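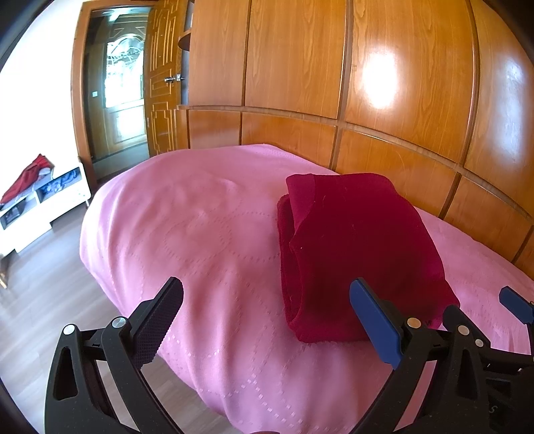
Textilsammlung in Plakham: Tagesdecken und Wolldecken ab Mai getrennt abgeben

Plakham. Die Sammelstelle Tillska nimmt ab Mai wieder Bettwaren und Heimtextilien aus Haushalten an. Neu ist, dass Tagesdecken, Wohndecken und Bettwäsche nicht mehr gemeinsam in einem Sack abgegeben werden können. Sie sollen schon zu Hause sortiert, gefaltet und gebündelt werden. Das teilte die Sammelstelle in einem Rundschreiben mit, das in den kommenden Wochen an alle Haushalte im Ort und im Ortsteil Girnon verteilt wird.

Im vergangenen Jahr kamen bei der Sammlung 3.658 Stücke zusammen, darunter viele Decken, die in den Schlafzimmern seit Jahren nur noch als Überwurf oder als Reserve am Fußende gelegen hatten. Fast 70 Prozent davon konnten weitergegeben werden. Der Rest ging in die Verwertung, meist wegen Feuchtigkeitsschäden oder weil die Stücke ungefaltet in Säcke gestopft worden waren und sich Fasern und Flusen verschiedener Stoffe miteinander verfilzt hatten.

Betroffen waren vor allem satinartige Überwürfe, wie sie auf vielen Doppelbetten im Ort liegen. Glatte Stoffe nehmen Falten schnell an und geben sie nur schwer wieder her. Werden sie mit Fleece oder Samt zusammen verpackt, setzen sich Fusseln an der Oberfläche fest, die von Hand abgenommen werden müssen. In der Sammelstelle war dafür im vergangenen Herbst zeitweise ein eigener Tisch eingerichtet.

Für die Abgabe gelten nun folgende Regeln: Tagesdecken werden der Länge nach gefaltet und anschließend locker gerollt. Wohndecken aus Fleece, Samt oder Wolle werden zu einem rechteckigen Paket gelegt, die offenen Kanten nach innen. Ein Paket soll nicht höher als 12 Zentimeter sein, damit es in die Regalfächer passt. Bettwäsche wird als Garnitur zusammengelegt, am besten so, dass Laken und Bezug im Kissenbezug stecken. Kopfkissen und Federbetten nimmt die Sammelstelle weiterhin nicht an.

Zum Falten rät das Rundschreiben, das gemachte Bett als Unterlage zu benutzen. Eine größere Fläche gibt es in den meisten Wohnungen nicht, und die Decke berührt dabei den Boden nicht. Die Wohndecke wird flach ausgebreitet, einmal in der Breite und zweimal in der Länge umgeschlagen und nach jedem Schlag mit der flachen Hand glattgestrichen. Fusseln lassen sich am besten vom fertigen Paket abbürsten, und zwar immer in Richtung des Flors. Bei dunklen Farben lohnt ein Blick bei Tageslicht. Auf dunkelrotem oder schwarzem Stoff sind helle Fasern unter der Deckenlampe leicht zu übersehen.

Wer unsicher ist, ob eine Decke noch abgegeben werden kann, soll auf Nähte und Kanten achten. Leichte Knitterfalten und ein etwas stumpf gewordener Glanz sind kein Hindernis. Auch ältere Muster werden angenommen, gepunktete und gekreiste Überwürfe in Pastelltönen waren im vergangenen Jahr sogar rasch vergriffen. Aussortiert werden Stücke mit Brandflecken, Schimmelgeruch oder gezogenen Fäden auf größerer Fläche.

Alle Textilien müssen gewaschen und vollständig trocken sein. Für empfindliche Tagesdecken, die nicht in die Haushaltsmaschine passen, bietet die Wäscherei Yeon bis Ende Mai einen ermäßigten Waschgang an. Der Preis beträgt 9 Euro pro Stück. Die Decken können dort direkt für die Sammlung hinterlassen werden und müssen nicht noch einmal abgeholt werden. Das Pflegeetikett soll nach Möglichkeit an der Decke bleiben.

Die Sammelstelle weist außerdem auf die Lagerung hin. Viele Haushalte in den älteren Häusern von Girnon haben eingebaute Schrankwände im Schlafzimmer, deren Rückwand direkt an der Außenmauer liegt. Dort sammelt sich im Winter Feuchtigkeit, und in den unteren Fächern abgelegte Decken riechen im Frühjahr muffig. Empfohlen wird, die Stapel eine Handbreit von der Rückwand abzurücken und die Türen an trockenen Tagen für eine Stunde offen zu lassen. Plastiksäcke sind für die längere Aufbewahrung ungeeignet – Baumwollbezüge oder Kartons mit Grifflöchern lassen genug Luft an den Stoff.

Gebündelt wird mit Baumwollband oder einem Streifen Stoff. Klebeband und Gummiringe hinterlassen Spuren auf dem Gewebe und sollen nicht mehr verwendet werden. An jedes Paket gehört ein Zettel mit der Größe der Decke. Bei Tagesdecken genügt die Angabe, ob sie für ein Einzel- oder ein Doppelbett bestimmt sind.

Abgegeben werden kann zu den üblichen Öffnungszeiten am Seiteneingang der Sammelstelle. Die Zufahrt über den Hof ist wegen der Pflasterarbeiten bis auf Weiteres gesperrt, zum Ausladen steht der Streifen vor dem Haupttor zur Verfügung. Größere Mengen, etwa aus Haushaltsauflösungen, müssen vorher angemeldet werden. In solchen Fällen stellt die Sammelstelle Kartons bereit, die leer abgeholt und gefüllt zurückgebracht werden.

Die Ausgabe der gesammelten Stücke beginnt, sobald die erste Lieferung durchgesehen und nach Größen einsortiert ist. Wohndecken werden einzeln abgegeben, Tagesdecken auf Wunsch zusammen mit einer passenden Garnitur Bettwäsche. Reservierungen sind nicht möglich. Das Rundschreiben mit der Faltanleitung liegt auch in der Wäscherei Yeon und am Eingang der Sammelstelle aus.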